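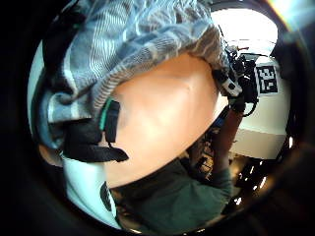 Sunita Agarwal asked for one thing to be made clear before anyone reads the steps: the cable check belongs to the wearer and must not be left to the person at the desk. The February issue left this open. Step 2 now settles it.

4.2 Before each session (Garkia kit, cloth tasks)

1. Put the head strap on and adjust it until it sits firmly without pinching. A knit hat may be worn.

2. Run a hand along every cable you are wearing. Leave enough slack to turn your head and reach across the table.

3. Check that the wall markers are flat, clean and uncovered.

4. Pick up the hand grippers and let the software find them. Wait 12 seconds before moving. 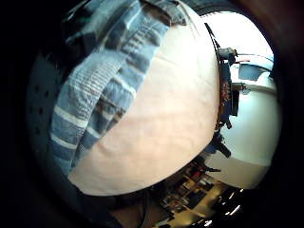

Fig. 4. Gripper view, striped cloth and stand.

Note: Wide lenses show far more of the room than you expect. Put away letters, passes and anything else with a name on it.

5. Start with the cloth on the table. Keep both grippers over the work area and lift slowly.

CAUTION: Do not pull against a cable that has caught. Stop, put the cloth down and free the cable by hand. 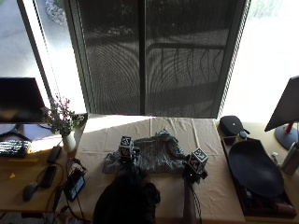
Once it is free, repeat step 2 and begin the task again from the start. Do not join two part recordings together. Enter the stop in the Hostovitz log, even if it was short.

6. Rest after 100 lifts, or sooner if your wrist aches.

Issue 4, 17 April 2023. Checked by Rajkumari Goel.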